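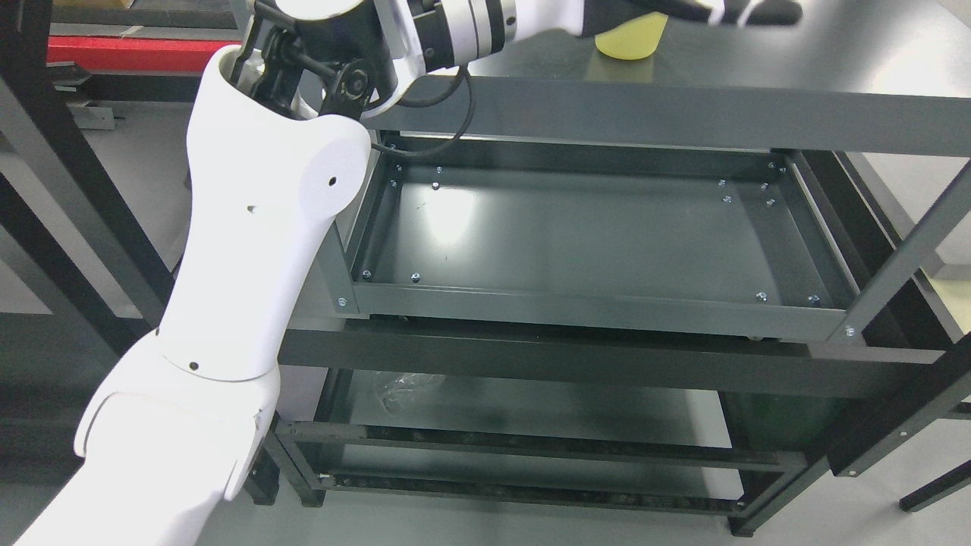
Paweena Wannasri

Notebook entry, Friday, 9:40 a.m. Drovon arm, workplace trial at Thammasiri.

This entry records the state of the cup handling work and the staffing questions raised at the morning meeting. The arm has now completed 1473 logged cycles since the beginning of November. The site plan calls for 3648 before the tableware line changes over to shared operation.
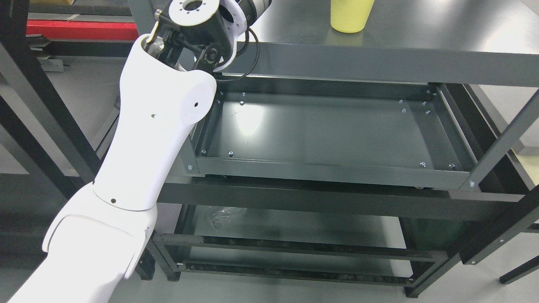
Staff duties remain the main open item. Under the present arrangement, one person per shift moves cups between the shelving and the table and enters each transfer by hand. Under the proposed arrangement, that person supervises the arm and clears faults. Kittipong Panyasiri asked that the supervising position be written up as a skilled post, with its own training hours, and I support this. He also asked who will be responsible for routine upkeep of the station. The cable at the wrist hangs in a wide loop over the back of the shelving, and a crumpled clear bag is lying on the lower level. Checking the one and removing the other should be named duties on the shift sheet. At present they belong to no post.

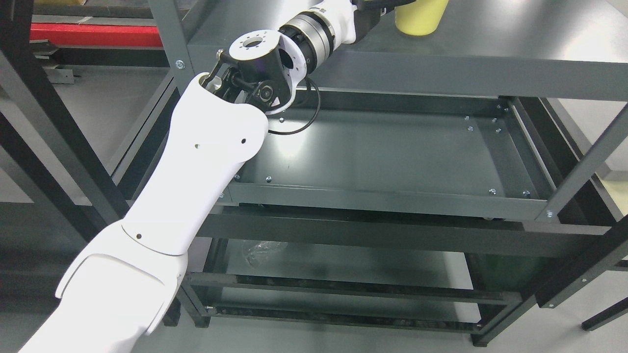

Training will be given in nine sessions, all during paid hours. The first two cover stopping and restarting the arm, and the remainder cover fault reports in Plurgate. Several line staff stated that the reports are harder to learn than the equipment. Session three will therefore use the station itself as the subject, beginning with the yellow cup on the top shelf and the strip of dark debris along the lowest rail, and each trainee will write one report on cleaning and one on placement. Kittipong will review the reports before the next session.

Fault log to date: 108 stops. Most were cleared by the operator without a call to Skeltarel. The operators' own notes were more useful than the automatic entries, and I recommend that the free text field be kept in the new form.

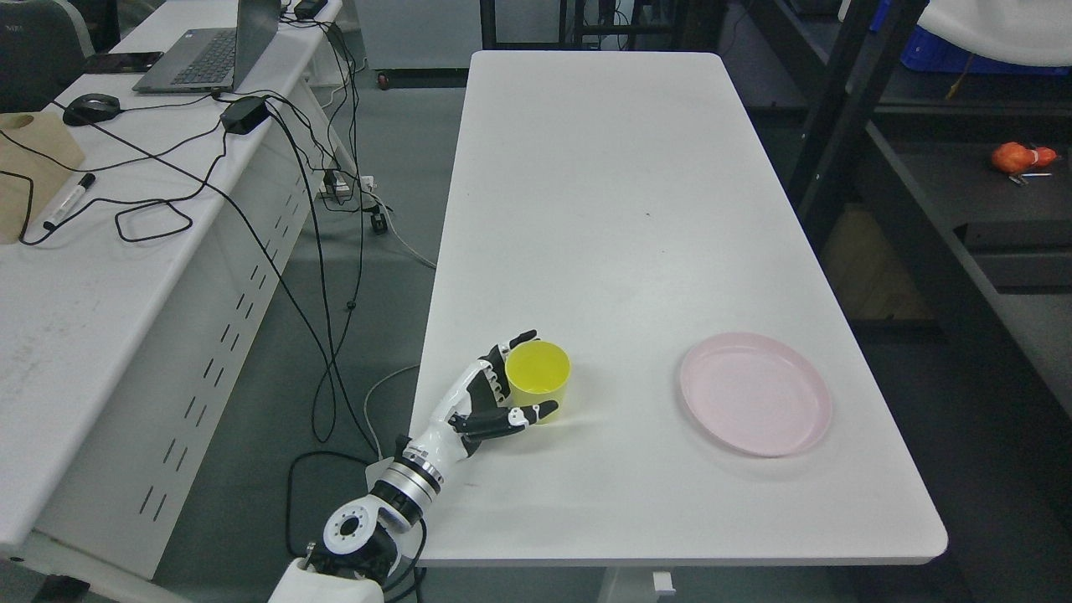
Hand at the yellow cup, pink plate to the right.

Open items: shift sheet wording (Wannasri); post description (Panyasiri); written answer from Skeltarel on response times for night calls. The question of whether the supervising post carries the higher pay grade has been referred to the site office. No date has been given for a reply.

14 shares | 3 comments

Comments

K. Panyasiri: Draft post description is in the shared folder. Please check the paragraph on lifting, which I copied from the old one.

Night shift desk: We request that one training session be held after 10 p.m. Four of us cannot attend in the morning.

P. Wannasri: Agreed. Session two will be repeated for nights.

Recent entries
Plurgate form, second revision
Notes from the line staff meeting
Drovon arm: restart procedure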